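Small Repairs and Sharp Edges: What I've Learned at the Workbench

My workbench is an old door on two filing cabinets, and it lives in the half of the garage the car doesn't get. I've been fixing things out there long enough that people leave broken stuff on my porch without knocking. I'm not complaining! Most of what's below I picked up by ruining something first, and a fair bit came from readers who wrote in after the January page on sticky drawers.

Glue first, since that's what most of you ask about

Rough up both sides before you glue anything smooth. A few passes with 120-grit paper is plenty. Wipe the dust off with a rag and a little rubbing alcohol, let it dry, and then put the glue on thinner than you think it should be. I used to lay it on like frosting and then wonder why everything slid around in the clamps.

For wood I use plain yellow glue and I buy the small bottle. The big one is cheaper per ounce, sure, but mine always turned to cottage cheese over the winter. If your garage freezes, bring the glue indoors. Mine sits next to the oatmeal.

Clamps: you never have enough, so use what's lying around. Painter's tape pulled tight works great on picture frames. Strips cut from an old bicycle tube are even better on anything round, like a chair leg that's split along the grain. Wrap it, stretch it hard on every turn, tuck the end under and go have supper. Wax paper between the glue and whatever you don't want glued. (Ask me how my bench got a permanent paint stirrer.)

Stripped screw holes

Wooden toothpicks and yellow glue. Dip them, stuff them into the hole till it's snug, snap them off flush, and wait until the next day. Then drill a little pilot hole and drive the screw back in by hand. Golf tees work for the bigger holes on doors, and Tamsin Benavides wrote to tell me she uses bamboo skewers, which I've now tried on a gate hinge and like a lot.

If the screw itself is chewed up, lay a wide rubber band over the head and push down hard with the screwdriver as you turn. Works maybe half the time for me. When it doesn't, I go straight to the pliers if there's any head sticking up to grab.

Sandpaper

Keep a scrap block for each grit and write the number on the end grain in marker. I fold full sheets in thirds so the gritty sides don't rub on each other. Don't throw out the worn pieces either! Worn 150 is lovely for knocking the fuzz off between coats of finish.

And please sand with the grain. I know the circular motion feels productive. It shows up the minute the stain goes on, and then you're starting over with a coffee in one hand and bad words in your mouth.

Rust on hand tools

White vinegar, a dish tub, overnight. In the morning scrub with a brass brush or a ball of foil, rinse in water with a spoonful of baking soda stirred in, dry it right away with an old towel and then rub on some oil. I did my grandfather's block plane this way and it cleaned up beautifully. Take the wooden handles off first if they come off. If they don't, skip the bath and use a rag soaked in vinegar on the metal only.

To keep the rust from coming back I toss a few sticks of chalk in each drawer. My brother-in-law thinks it does nothing. His drawers are rustier than mine, so.

Worn grips and fraying edges

Anything you squeeze or hold all day wears out where the fingers and the work meet, and it usually starts at an edge. A thread comes loose, you tug it (don't!), and the whole covering starts walking off. Snip loose threads close with nail scissors. Then run a thin line of flexible fabric glue along the frayed edge and press it flat with the back of a spoon. On a cloth-wrapped handle I'll do two thin coats and leave it alone till morning. 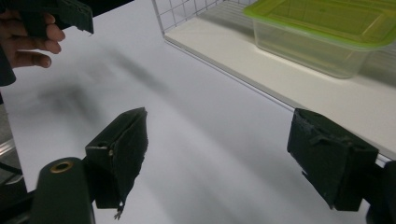

Check the bottom edge of a worn pad for loose threads.

Plastic that has chipped is a different job. If the chip is small and nothing rubs on it, I smooth the rough part with a fine file and then 400-grit paper, wet, with a drop of dish soap. Go slow, plastic melts and gums up if you get impatient. For a bigger chip I'll build it back with two-part epoxy putty, a hair proud, and file it down once it's hard.

While you're in there, check the screws. A loose one will chew its hole bigger every time the thing flexes. Snug is enough. Xiomara Whitlock put a dab of clear nail polish on the screw heads of her garden loppers and says they've stayed put since, and she can still back them out when she needs to.

Keeping track of little parts

Muffin tins! One cup for each step as you take something apart, going left to right, and then you work backward to put it together. A strip of masking tape along the rim gives you somewhere to write. For a job that has to sit while you wait on a part, move everything to zip bags and staple them to a piece of cardboard in the same order.

I also keep one jar of mystery screws. Every spring I swear I'll sort it, and every spring I dump it on a cookie sheet, find the one screw I need and pour the rest back.

Quick ones from the mailbag

A bar of soap rubbed on screw threads helps them go into hardwood. Karthikeyan Kotian uses a candle stub and keeps it in his apron pocket.

Put a coat of paste wax on the bed of your table saw. You'll feel the difference on the first board.

Old toothbrushes are for file teeth, window tracks and the gunk around faucet handles, and please mark which one is which.

If a drawer sticks only in summer, leave it alone till fall before you plane anything off.

Next time I want to get into sharpening kitchen knives on a plain stone, so send me your questions, and your disasters too if you feel like sharing.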